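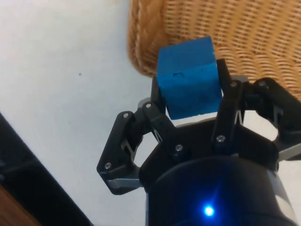

Minutes of the meeting of the Clomeck Toy Library held in the back room on Jan 27, 2024. Nine members were present and two had sent apologies. The minutes of the November meeting were read and agreed with one correction: the shelf unit was bought second-hand and not given. The first business was the wooden blocks, which are the most borrowed things we have and take the most looking after. The meeting agreed that scuffs on a painted block do not matter, and that a small dark mark or chip like the one near the top edge of the blue cube should be noted on the card and the block kept in use. A block is to be taken out of use if it has a splinter, a split or paint that lifts when rubbed with a thumb.

Home | Opening times | Borrowing | Minutes | Contact

2. Matters arising

The lock on the outside cupboard has been changed. Two keys are held at the desk and one is with the hall. The letter to Ghoneim about the missing puzzle trays was sent and a reply has come. They will send replacement trays for the farm and harbour puzzles but no longer make the one with the lorries. It was agreed to keep the lorry puzzle in a zip bag and to mark the bag.

3. Blocks and baskets

There was a long discussion about storage. At present blocks go back in whichever basket is nearest, and people at the desk cannot tell whether a set is complete without tipping it out. One member wanted to move everything to lidded plastic boxes. Others said that small children can see into a basket and will put things back in it by themselves, and that lids go missing. A vote was taken and the baskets were kept by six to three.

Agreed:
- One set to a basket, with a luggage label tied to the handle or, where there is no handle, to the rim.
- The label to give the name of the set and the number of pieces. The large cube set is 28 pieces and the small set is 24.
- Sets to be checked when they come back, with the borrower still at the desk if possible.
- Odd blocks to go in the tub under the sink until the next sorting morning.

It was pointed out that the large set now has 19 pieces in its basket. The rest are thought to be among the odd blocks. If they are not found at the sorting morning, the set will be lent as it is and the label changed.

4. Cleaning

Painted blocks are to be wiped with a damp cloth and dried straight away. They are not to be soaked. Somebody had been using the Zuvix spray on them and the meeting felt it left them sticky. The spray is to be kept for table tops. Baskets are to be shaken out of doors and brushed, and any with broken ends of cane poking inwards put to one side for mending or trimmed with the small pliers.

Touching up paint was raised. A tin of toy-safe blue would be easy enough to get, but it was not clear who would do the work or where the blocks would dry. Left over to the next meeting.

5. Money

The grant from the Noltesier fund has been received, in the sum of 4,000 pounds. It must be spent on toys and storage and cannot go towards rent. It was agreed to buy one new set of plain blocks and replacement wheels for the two push-along carts, and to ask for prices on shelving before spending any more. Late fees were discussed again and left as they are.

6. Any other business

The heater by the window is slow to come on. The hall has been told.

A member asked if grandparents could borrow on a parent's card. They can, if the parent has told the desk.

The sign on the front door still shows the old hours and will be replaced.

7. Next meeting

To be fixed once the hall bookings are known. The sorting morning will be held before it. Please bring a cloth.

The meeting closed at ten past nine.

Print this page | E-mail this page

This site uses cookies to remember your settings. By carrying on you agree to their use. OK | Find out more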